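Recording the bowl nesting task with a hand-held gripper

These are the steps we follow in the Niltico set, which trains a policy to stack and unstack household bowls. Read the calibration page first.

1. Pick bowls that fit inside one another with a visible gap at the rim. If two of them sit flush, the labels for "inside" and "stuck" get mixed up later.

2. Record at a real kitchen or dining table. Leave the usual things on it. Policies trained on our bare lab bench did poorly on patterned cloth, and 37 home clips helped more than doubling the bench data.

3. Put one jaw inside the top bowl and the other on the outside before you close. Move slowly near the rim - fast approaches blur the jaw tip and the clip gets dropped in filtering.
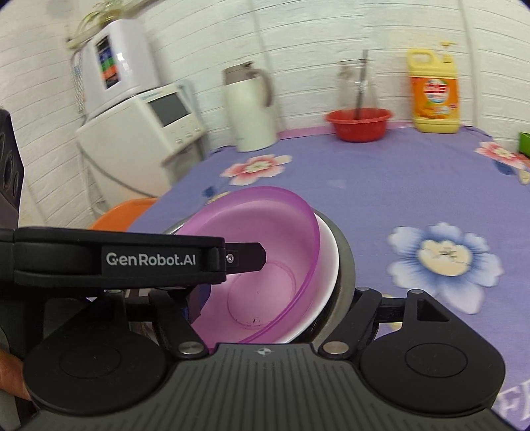
Jaw tip over the rim of the pink-purple bowl, with the white and metal bowls beneath it.

4. Hold still for 2 seconds after closing, then start the lift. The Ballik script uses that pause to split the grasp from the motion.

5. Do 14 stacks and the same number of unstacks per table. Change the order of the bowls every 4 clips.

Save failed grasps too, in the folder marked "slip". Upload with the Edov tool and check that the clip count matches your log sheet.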